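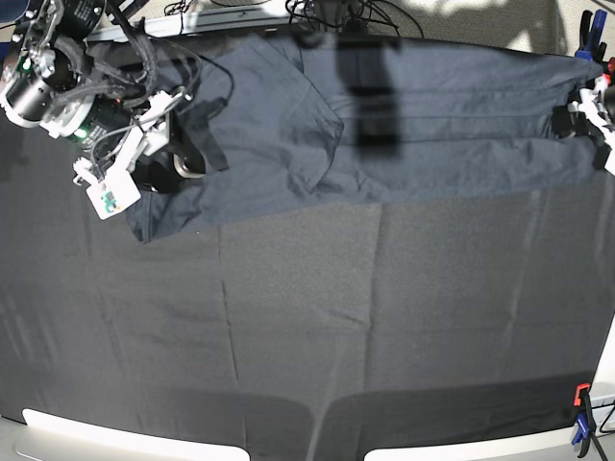

One reviewer of an earlier draft asked if the comparison was really between controllers at all, and suggested that dark cloth on a dark background would hide the garment edge from the camera and punish whichever method leaned hardest on vision. We agree that this matters, and Section 5.2 was rewritten to cover it.

5.2 Controller comparison on garments

Two controllers were run on the same pair of arms. The Tremero controller closes the fingers to a fixed width. The Sugden controller closes until motor current passes a set limit and then holds. Both take their grasp point from the same edge detector, so a poorly seen edge should hurt them equally. All trials in this section used dark garments on a dark cloth clamped to the table. The Zadside benchmark calls for a light background, and our numbers should not be read against published Zadside scores.

We logged 698 grasp attempts. An attempt counted as a success if the fabric stayed in the fingers through a lift of 20 cm. Of the failures, 232 were slips during the lift. The rest were missed closures — the fingers shut beside the fabric or on top of it — and a few runs stopped by a joint fault. Slips were more common with the fixed width on single layers, while the current limit did worse on thick folds, where it often stopped closing too early.

Figure 4. Both arms at the cloth-covered table with a crumpled dark garment, left gripper over the fabric.
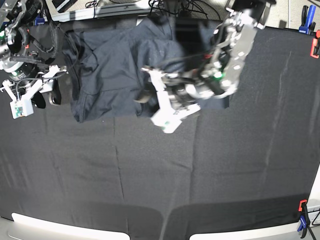
Raising the current limit helped with the folds but made the motors run hot over a long session, and we went back to the lower setting for all reported trials. The Momell finger pads were replaced after every 4 sessions. We did not test worn pads separately.

Cable drag on the wrist was a further source of error. It shifted the reached position by a small amount that depended on how the arm had approached, and neither controller corrects for it. Trials with a visible snag were thrown out and repeated from the same starting pose.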